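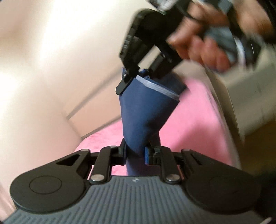

Grout test, Torlow house, downstairs bath
Dilruba Matubbar and Matvii Shevchuk

Last updated: November

What we wanted to find out: does sealed grout stain less than plain grout on a shower floor. Owner let us use the small bath before the remodel got finished.

Setup. 133 tiles laid on the floor, two kinds of grout, one half each. Sanded on the window side, unsanded by the door. Joints were supposed to match but the door side came out narrower - our spacers got mixed up. Sealer on every other row, two coats, then left it alone for 14 days.

Stains used: coffee, shampoo, rusty water from a can. Wiped at 8 am and again at 8 pm. Stepan Kravchuk did the evening ones.

Results. Coffee was worst by far. Unsealed sanded grout went brown and stayed brown, even after scrubing. Sealed rows had a faint ring, mostly gone by the second wipe. Shampoo did nothing anywhere. Rust got into the corners of both, sealed or not.

Cost was 756 dollars with the tile, more than planned. Hemi Ormsby had us redo the mortar bed by the drain becuase it held water. Fair.

Problems: no real color scale, we just compared by eye. Next time use a printed chart and check the spacers first. Coffee rows still need to be dug out and regrouted before the vanity goes in.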